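How to clean a countertop toaster oven
By Tia Nuttall

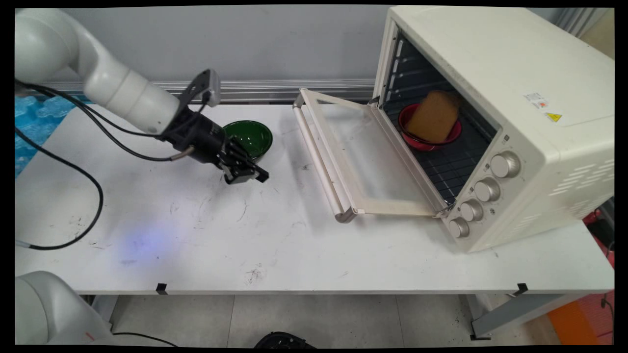 A small oven needs a proper clean every month or so if you use it most days. Start by switching it off at the wall, pulling out the plug and leaving it until it is completely cool. Take out anything left inside. On a cream oven like this one, with a door that folds down flat on to the table, leave the door fully open while you work and wipe the worktop under it first, so that crumbs don't get trapped beneath the glass. Don't lean on the door.

What you need
Washing-up liquid
Bicarbonate of soda
Two soft cloths and an old toothbrush
A dry pastry brush

The rack
Slide the rack out and soak it in hot soapy water for 80 minutes. Go over the corners of the grid with the toothbrush, rinse and dry well. Don't put it back damp.

The inside
Brush loose crumbs forward and out on to a sheet of newspaper. Mix three spoonfuls of bicarbonate with one of water and spread it on the greasy patches, keeping well clear of the heating elements. Leave it for 11 minutes, then wipe off with a damp cloth. You will need to rinse the cloth several times. Clean along the rack guides with the toothbrush.

The glass
Use the same paste on brown marks. Never use a knife or a metal scourer on the glass. Finish with a dry cloth, including the handle.

The outside
Wipe the casing and knobs with a cloth that has been wrung out hard. Don't spray anything at the vents. Leave any warning stickers in place.

Let everything air for an hour with the door open. Put the rack back, plug in and run the oven empty for five minutes before you cook in it. Open a window if it smells.

Next: Descaling a kettle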